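Last updated 22 April 2024

# How to oil a wooden tabletop

An oil finish is the easiest one to keep up at home. It doesn't peel, a bad patch can be fixed without stripping the whole table, and the tools are cheap. The trade-off is that you have to do it again every so often. A kitchen table in daily use needs a fresh coat once a year. A desk can go longer.

These steps are for solid wood that is bare or has been oiled before. If water sits on top in tight beads and the surface feels like plastic, the table has varnish or lacquer on it. Oil won't get through that, and it will have to be sanded off first.

## What you need

- Hardwax oil or boiled linseed oil. A small can covers most tables.
- Sandpaper in 120, 180 and 240 grit
- A sanding block, cork or rubber
- Lint-free cotton cloths, at least six
- A vacuum with a brush head
- Nitrile gloves
- A metal bucket of water for used cloths

I have used Vorix clear oil on the last few tables and it goes on well, but any oil sold for indoor furniture will do. Check the label if people will be eating at the table.

## Clean the top

Take everything off and wipe the wood with a damp cloth and a drop of dish soap. Wipe again with plain water and dry it with a towel. Leave it for a few hours before sanding. Damp wood clogs the paper and the scratches don't show until later.

Old wax has to come off too. Mineral spirits on a rag will lift it. Open the windows, turn the rag often, and keep going until it comes up clean.

## Sand

Start with 120 grit if there are rings, scratches or gray areas. If the top is in good shape, start with 180. Work along the grain with the block flat, using light, even strokes that overlap by half. Don't lean on one spot to get rid of a stain, as this leaves a dip that shows once the oil is on.

Vacuum between grits. One coarse grain left behind will make a scratch you'll be looking at for years.

Finish with 240. Going finer closes up the surface and the oil doesn't soak in as well.

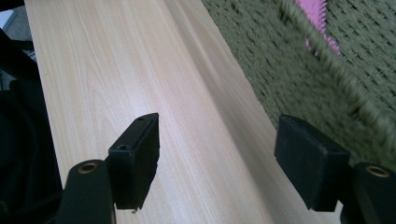 Check your sanding with a lamp held low at one side of the table. Cross-grain scratches show up as short dark lines. Go back to 180 on those areas, then 240 again. When you're done, vacuum the whole top and wipe it with a cloth that is barely damp. Let it dry for an hour.

Round over the sharp edges with two or three strokes of 240 grit. Oil wears off a hard corner first.

## Put on the oil

Stir the can, don't shake it. Put on gloves and pour a little oil onto a folded cloth. Rub it in with small circles, then finish with long strokes along the grain. Do a third of the top at a time on a big table.

Wait 11 minutes, then wipe off everything that hasn't soaked in. Use a dry cloth and change it when it gets heavy. The top should look even and feel almost dry. Any oil left sitting on it will turn sticky, and the only cure is to rub it back with fresh oil and a white pad.

Do the underside too if the table has never been oiled. One coat is enough there. A top sealed on one side only can cup when the weather changes.

## Second and third coats

Leave the first coat overnight. Rub the surface lightly with 240 grit by hand, wipe off the dust, and oil again in the same way, using less. Most tables need 2 coats. Pine and other soft woods often take 3.

In August I allow extra time between coats, as the oil dries slowly in humid air.

## Used cloths

Cloths soaked in linseed oil can heat up and catch fire on their own. Never leave them in a pile or put them straight in the trash. Drop them in the bucket of water as you finish with each one, then dry them flat outdoors, away from buildings, before you throw them out.

## Before you use the table

You can put light things on it after 2 days. Keep water and hot dishes off until the oil has fully cured. The can will say how long; with linseed oil it may be several weeks. Use coasters in the meantime and wipe up spills right away.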